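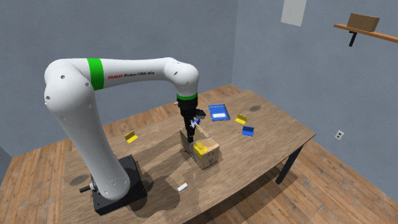 The false grip-closed flag in the Somska cell model is still with us after the February patch, and I no longer think the timing of the gripper command is to blame. I ran 1,489 cycles overnight on the unmodified branch and the flag came up early in 40 of them. The open-box setup is the harder case to judge by eye. With the tip pointing down into the carton, a yellow part at the near end and a blue piece at the far end, either could plausibly have set off a contact, and a log line saying "part held" raises no suspicion. The brackets lying loose on the tabletop are not in the pick list and can be ruled out as a source.

On Jul 4, 2024, Sihan Dong wrote:
> I see the flag go true before the descent has finished. The arm
> then lifts and carries on as if it had a part. In the model that
> costs us a cycle. On the real cell the place routine would run
> with nothing in the fingers, and the next pick would start with
> the wrong part count.
>
> Is it the 400 ms debounce? Grirnden had that set much longer
> and I don't remember this happening there.
>
> Sihan

I tried the debounce first. Raising it from 400 ms to 700 ms delayed the fault and did not remove it. What matters is the finger position at the start of the descent. If the fingers are already near their closed limit, the driver treats the limit as a grip, although no contact force has been recorded. The taped-carton case shows this without any parts to confuse matters.
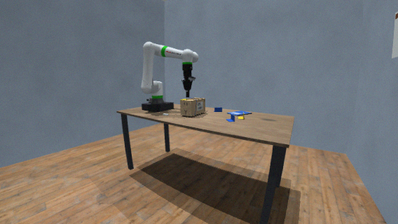
Message length: 2 min read

The fingers are close together there and their tips are clear of the carton, so any grip reported in that pose is wrong. Nothing is between the tips and the yellow tape except air. I would like this pose added to the regression set as a fixed start state, with the flag expected false.

Proposed change, in the Meng driver only:

1. Grip-closed requires both the position condition and a contact force above threshold.
2. If the position condition is met without force, raise "closed empty" and hold the arm where it is.
3. The lift may not start from "closed empty" without an operator reset.

Item 2 will stop the cell more often than people are used to. I prefer that to the present behaviour. Please do not work around it by widening the closed limit, as that hides thin parts as well.

Until the change is merged, do not copy the February driver to the Dilovance cell. Sihan, could you send me your force traces for the early lifts? Mine were sampled too slowly to set the threshold.

Zhenhua Ding

Related threads
Meng driver: part count wrong after reset
Somska model: carton flaps and collision shapes
Dilovance cell: which driver version is installed?
Force trace sampling rate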